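4.2 Sequencing and recovery in the task layer
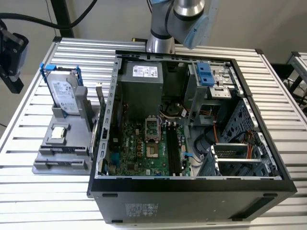 Figure 3. Work cell with an opened desktop tower on the slotted table and the parts tray to its left. The hard drive, an expansion card bracket and the processor chip are in the tray; the CPU socket on the board is open.

Riaan Cele objected, when an early draft of this section went round the group, that a planner is more than the job needs, and that a fixed script with good error codes would do the same work and be easier to maintain. We take the objection seriously, as the first version of our software was a script of exactly that kind. It worked well as long as every case arrived in the state we expected. Used desktop machines often do not. Screws are missing, cards have been moved to another slot, and cables have been pushed into gaps where the gripper needs to go. Each of these called for a new branch in the script, and after a while the branches began to interfere with one another. The rest of this section describes what we put in its place.

The task layer, which we call Pisodow, keeps a graph of the parts in the case. A node stands for a part, and an edge from one part to another means that the first has to be out of the way before the second can be reached. The graph is started from a template for the case family and then corrected from what the perception module reports. If a part in the template is not found, its node is marked absent and its edges are dropped. If something is found that the template does not mention, a node is added with edges to every part whose approach path it crosses. The planner then picks the next part that has no open edges against it.

Cases lie on their side with the panel off, so that most removals can be made from above. This keeps the motion planning simple, but it means that the drive cage and the power supply have to be treated differently from the board. Parts on the board come out along a line close to vertical. A drive has to travel along its cage first, and the distance it must travel before it may be lifted is stored with the part. We tried to have this distance worked out from the depth data, without much success. The edges of a sheet metal cage give poor returns, and the error was often larger than the clearance.

Each removal is written as a small behaviour tree with the same outer shape: look, approach, release, lift, place, look again. The release step is the only one that differs much between parts. For a processor it opens the lever and the retention frame of the socket, and is followed by a straight lift with a low force limit. For a drive caddy it presses the latch and holds it while the drive is drawn out. Keeping the outer shape the same made it possible to write the recovery code once.

Perception runs in two stages. A detector trained on 1,000 labelled images finds the parts and gives a coarse position for each. A second stage then fits a known outline to the part that has been chosen, and only to that part. Fitting outlines to everything in the case took too long and brought little, as the positions of the remaining parts can shift slightly whenever something is pulled out. The fixed camera beside the table is used for the first stage. Readings are discarded while the arm is moving over the case. In the first weeks we did not do this, and the detector would now and then take the wrist of the arm for a drive bay.

Cables remain the weakest point. The detector can tell that a bundle is present and give a rough region for it, but it cannot tell where the bundle goes or what it is still plugged into. Pisodow therefore treats a bundle as a soft obstacle. The arm may touch it, but the force at the wrist is watched closely, and a slow rise during the lift is read as a snag. When that happens the part is put back down, the gripper opens, and the lift is tried again from a slightly different angle. Up to 2 further tries are allowed before the operator is called. A higher limit was tested and removed, as later tries seldom did anything but pull the bundle tighter.

Placing is planned separately from removal. The parts tray has places of different shape, among them a square recess for the processor and room for a drive to be set down upright. The planner has to know before the lift begins that a suitable place is free, since a part cannot be handed from one grip to another in mid-air. An early fault came from checking this too late – the arm would hold a part above the tray and wait for a place that was already taken. The check is now a condition on the approach step, and the tray is looked at again after each placement. The tray model is a plain text file and can be edited by the operator. Anneliese Lenz rewrote the format in August so that a tray can be turned or swapped without touching the plan files.

For the comparison with the old script we used 100 logged runs from the cell at Prostport. The logs were replayed against both versions with the same recorded perception output, so that any difference comes from the task layer alone. Replay has clear limits. It shows which step each version would choose, but it cannot show what the hardware would have done if that step had been a new one. Where the two versions parted, we stopped the replay and had the choice judged by hand by Svenja Reinholz and Kai Petersen, working separately. Cases on which they disagreed are kept apart in the results in Section 5 and are not credited to either version.

Most of the differences lay in the order of removal. The script always took the drive before the processor, while Pisodow sometimes took the processor first if a bundle lay over the drive bay. The judges usually found both orders acceptable. The differences that mattered came after a failed release. There the script went back to the start of the whole sequence, and the planner repeated only the step that had failed, after a fresh look at the part concerned.

One point from the objection still stands. When the script stopped, the line number said where. When the planner stops, the operator has to read the graph to find out why no part is free to be taken, and this is not easy on a small screen. We now write out the chain of blocking parts in words with every stop. Wolfram Dreßler has added a viewer that shows the graph as it stood at each earlier step of the run, though it does not yet show the force readings beside it.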